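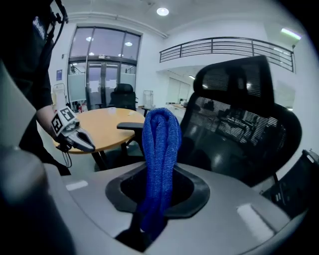

**When must a hand-held gripper be taken out of service after a finger stall?**

After the second stall in one work session, or after any single stall in which the fingers did not open again on command.

## 7. Finger Stall and Trapped Fabric

This section applies to the Clelten hand-held gripper used with the Grarness recording software. It covers stalls that take place during work with towels, cloths and other soft goods. Stalls with rigid objects are covered in Section 6.

A finger stall is recorded when the finger drive stops before it reaches its commanded position. With fabric, the usual cause is a fold that has moved past the finger pads and into the space beside the linkage. The drive continues to pull until the current limit is reached, and the fault is then latched.

> **CAUTION:** Do not pull on trapped fabric while the drive is powered. The fingers can close without warning when the load is released.

> **CAUTION:** Keep hair, lanyards and loose sleeves away from the fingers at all times, including when the status light is off.

### 7.1 Recognizing the fault

The operator may notice one or more of the following:

- The status light changes from steady green to flashing amber.
- The trigger moves freely but the fingers do not follow.
- Grarness displays code 220 and stops the current recording.
- The drive makes a steady hum at one pitch.

Code 220 is also displayed when the finger position sensor loses its signal. If the fingers are fully open and nothing is caught in them, go directly to step 1 of Section 7.4.

### 7.2 Making the gripper safe

1. Release the trigger. Do not press it again.
2. Lower the gripper onto a flat, stable surface with the fingers facing away from you.
3. Press the stop button on the supply unit and confirm that the status light goes out.
4. Disconnect the supply cable at the unit. Hold the connector, not the cable.
5. Wait seven seconds for the drive to discharge.
6. Tell the other people at the station that the gripper is being cleared. If two grippers are in use, both must be put down.

### 7.3 Removing the fabric

1. Turn the release screw on the underside of the drive cover counterclockwise until the fingers can be moved by hand.
2. Spread the fingers slowly. Stop if you feel a hard point and turn the screw one more half turn.
3. Draw the fabric out in the direction from which it entered.
4. If the fabric does not come free with light force, cut it on both sides of the finger with blunt-tip scissors. Remove the remaining piece with plastic tweezers.
5. Look along both pads and the linkage with a flashlight. Remove all loose threads.
6. Tighten the release screw until it clicks.

**Note:** Metal tools must not be used near the linkage. Scratches on the guide rail are not covered by the Verschueren service agreement.

**Note:** Fabric that has been cut or stretched is to be withdrawn from the task set. A pulled loop catches more easily than an intact one.

### 7.4 Returning to service

1. Check that the position sensor plug is fully seated.
2. Reconnect the supply cable and switch on the supply unit.
3. In Grarness, open **Device > Faults** and select **Clear**. The code should disappear at once. If it returns, stop and go to Section 7.6.
4. Run the empty cycle test. The fingers open and close 20 times with no load – keep your hands clear until the test ends.
5. Read the peak current on the test page. It must be below 500 mA.
6. Run the marker check. A gripper that has been set down hard may have a shifted marker tag, and its recordings will then show a false position.
7. Discard the recording that was open when the stall took place. It must not be joined to a new one.

### 7.5 Preventing a repeat

Most stalls recorded at the Flevness site occurred when the operator closed the fingers on a single thin edge and then rotated the wrist. The following practice is required for all soft goods:

- Grasp at least two layers where the task allows it.
- Close the fingers fully before lifting.
- Keep the wrist steady until the fabric is clear of the table.
- Do not use the gripper to push fabric into a container or narrow opening with the fingers partly open.

Finger pads are to be replaced after 2,000 closing cycles, or earlier if the outer edge is rounded. The cycle count is shown under **Device > Wear** and is reset only by the person who fits the new pads.

### 7.6 When to stop and report

Attach a red tag to the gripper and remove it from the station if:

- the rule at the start of this section applies;
- the peak current in Section 7.4 is at or above the limit;
- the cover is warm to the touch after the drive has discharged;
- any part of the supply cable is cut, flattened or discolored.

Enter the serial number, the fault code, the type of fabric and the step at which work was stopped in the equipment log. Reports are reviewed by Geert Van Damme. Only Marijke Van Loon or her named deputy may remove a red tag.

Any injury, however minor, is reported separately on the site accident form before work at the station resumes.

Section revised 2022-08-28. Replaces the March issue – copies of that issue kept at the stations are to be destroyed.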